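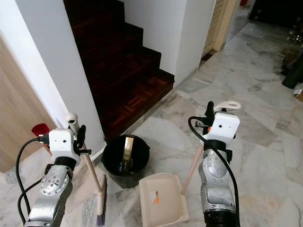 Home Robot Build, Handout 4: Two Arms, Two Tools
Hilkka Kauppinen, Gurkus shared workshop

Welcome back, everyone, and thank you for the patience you showed with the wiring last time. Tonight we get to the part I've been looking forward to since May, which is giving both arms a job they have to do together. Sweeping seems like a small thing until you try to write it down for a machine (I filled 16 pages of my notebook, and I sweep every day of my life!).

Start with the grip. A broom handle is round and wants to roll in the fingers, and a dustpan handle wants to tip, so they fail in different ways. Close the gripper slowly, lift the tool a little, and watch for twisting before you try any sort of stroke. If the handle turns, open up, move the grip and go again. Please don't just add force, as I did with my poor Fosilberg gripper. I had to order new finger pads, and then wait for them.

Next, floor contact. The dustpan arm goes down first and stays put, with the lip flat on the floor. The broom arm comes down after it, until the bristles bend slightly, and only then do we begin to move sideways. Hard tile is kind to us because it's flat, but it gives you very little cushion if your height is wrong, so creep the last inch or so.

Keep the stroke short. We'll begin with 8 inches, toward the pan, lifting the broom on the way back so that we don't drag everything out again.

Cables: leave a generous loop at each wrist, and run the arm through its whole reach by hand, power off, before you fasten anything. Manninen clips are in the blue drawer.

For next session
Record two practice runs, one slow and one at normal speed, and bring your grip notes, even the messy ones. Read the Lirninari chapter on shared timing, at least as far as the section on waiting. If your arms are still in pieces, come anyway and we'll sit down with them together. I'll have the kettle on.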